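[보도자료] 메모 앱 Patley 2, 리눅스 데스크톱용 정식 배포 시작

1월 19일 토요일

안녕하세요, 데스크톱 메모 앱 Patley를 만들고 있는 Motemcombe입니다. 보도자료라고 제목은 달았지만 딱딱하게 쓰는 재주가 없어서 그냥 제 말투로 쓸게요. 드디어 Patley 2가 나왔습니다!

이번 버전에서 제일 크게 바뀐 건 동기화예요. 예전에는 노트북에서 쓴 메모가 사무실 PC에 뜨려면 앱을 한 번 껐다 켜야 했는데(저도 매일 아침 그러고 있었습니다), 이제는 저장하는 순간 바로 넘어갑니다. 동기화 엔진은 Simiyu로 통째로 바꿨고, 인터넷이 끊긴 동안 고친 메모도 나중에 연결되면 알아서 합쳐져요. 양쪽에서 같은 줄을 고쳤을 때는 두 가지 내용을 나란히 띄워 주니까 마음에 드는 쪽을 고르시면 됩니다.

검색창도 새로 만들었어요. 한글 초성만 쳐도 찾아 줍니다. 'ㅎㅇㄹ'이라고 치면 '회의록'이 나오는 식이죠. 이슈 게시판 2743번에 올라와 있던 요청인데, 댓글이 하도 길어져서 언젠가는 꼭 해야지 하고 있었거든요. 어두운 테마에서 체크박스가 안 보이던 문제랑, 트레이 아이콘이 두 개씩 뜨던 버그도 같이 잡았습니다.

설치는 Pallton 저장소를 추가한 다음 패키지 관리자에서 patley를 검색하시면 돼요. 기존 버전을 쓰시던 분은 평소처럼 업데이트만 하시면 되고, 메모 파일은 처음 실행할 때 새 형식으로 변환됩니다. 변환 전에 백업 폴더가 하나 생기는데, 지우셔도 앱은 잘 돌아가지만 일주일쯤은 그냥 두시길 권해요. 태그를 일곱 단계 넘게 중첩해 쓰시던 분은 변환 후에 태그 목록을 한번 확인해 주세요. 그 아래 단계는 한 줄로 펴집니다.

가격은 그대로 무료이고 소스 코드도 계속 공개합니다. 다음 업데이트는 4월로 잡고 있고, 달력 보기와 인쇄 기능을 넣으려고 작업 중이에요. 인쇄는 여백 때문에 아직 골치가 아픕니다.

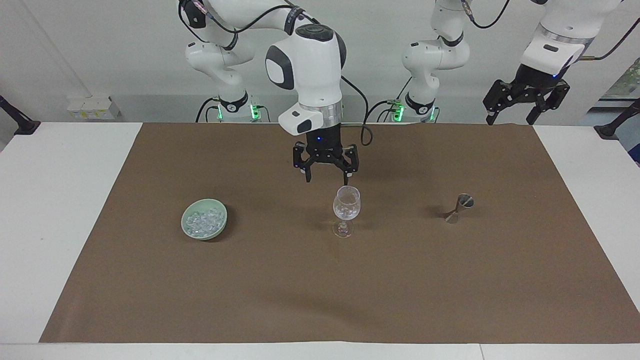

읽는 시간 2분

기사에 쓰실 화면 캡처와 로고는 Motemcombe 홈페이지의 언론 자료실에서 받으실 수 있어요. 궁금한 점은 같은 페이지의 문의 양식으로 보내 주세요. 버그 신고는 이슈 게시판에 남겨 주시면 제가 더 빨리 봅니다.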